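What does an occupational therapist do?

Hello! I work at the Brastell children's centre, and my job has a very long name. I'm an occupational therapist, or OT for short. "Occupation" sounds like grown-up work, but it means all the things that fill up your day: eating breakfast, drawing, doing up your coat, playing with your friends.

Some children find those things tricky. Maybe their hands get tired, or their muscles are a bit floppy, or a scratchy jumper feels awful to them. I help them find a way that works (and we play a LOT of games while we're at it).

Getting dressed is one of my favourite things to practise!
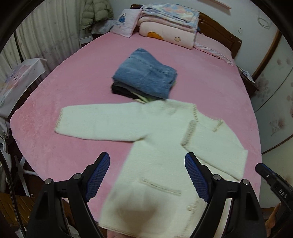
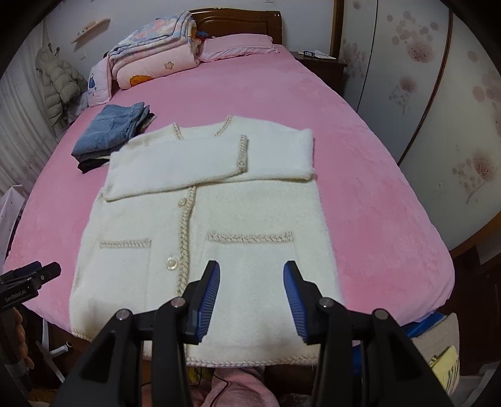
I like to start with the last bit of a job. If it's a zip, I pull it nearly all the way and you do the final tug. Next time you do a bit more, and then a bit more after that.

We might squash putty, thread beads or wobble about on the big swing too. If you come to see me, you can bring a toy, and your grown-up can stay the whole time. A visit lasts 60 minutes, with a break for a drink if you want one.

Have you got a question for me? Pop it in the box by the Presach Road door!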